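Noticias de software: Gillimeck 8 ya separa la prenda de la cama

Por Oona Karppinen, equipo de percepción

En julio hemos publicado la versión 8 de Gillimeck, nuestro módulo de segmentación para objetos blandos. Muchos lectores del boletín nos preguntaron por qué tardó tanto, y la respuesta corta es que las telas son difíciles. Una taza tiene un contorno estable. Un jersey tiene el contorno que le da la última persona que lo dejó caer.

El cambio principal está en la etapa de entrada. Antes, Gillimeck calculaba la máscara de la prenda solo a partir del color y después el planificador, Coman, buscaba un pliegue para el agarre. Con fondos lisos funcionaba bien. Con fondos estampados, la máscara se llenaba de agujeros o se extendía hasta la colcha, y Coman proponía cerrar los dedos sobre la ropa de cama. Ahora usamos también la dirección de los pliegues y las costuras, y la máscara se corrige en cada fotograma con la anterior.

Para medirlo preparamos un conjunto de 616 secuencias grabadas en dormitorios, de las cuales 190 tienen estampados con figuras. En este segundo grupo estaban casi todos nuestros errores. La versión nueva falla en 9 de ellas, y las hemos dejado en el repositorio con su registro completo, para quien quiera estudiarlas.

Los casos que más me interesan son los de colores vecinos, por ejemplo una prenda de forro polar rojo magenta sobre una colcha rosa con pingüinos y lunares blancos.

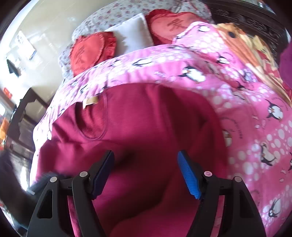
En estos casos el peso del color baja automáticamente y el módulo confía más en la textura. El parámetro se llama peso_color y se puede fijar a mano, pero recomiendo no tocarlo antes de mirar el histograma que genera Risico, nuestra herramienta de diagnóstico.

Queda pendiente la latencia en los equipos sin tarjeta gráfica. También hay que volver a calibrar si ustedes vienen de la versión 7, porque el formato del archivo ha cambiado. Fuden, que mantiene el servidor de descargas, conservará las dos versiones hasta que termine la migración.

Los comentarios pueden enviarse a la lista de percepción, en español o en inglés.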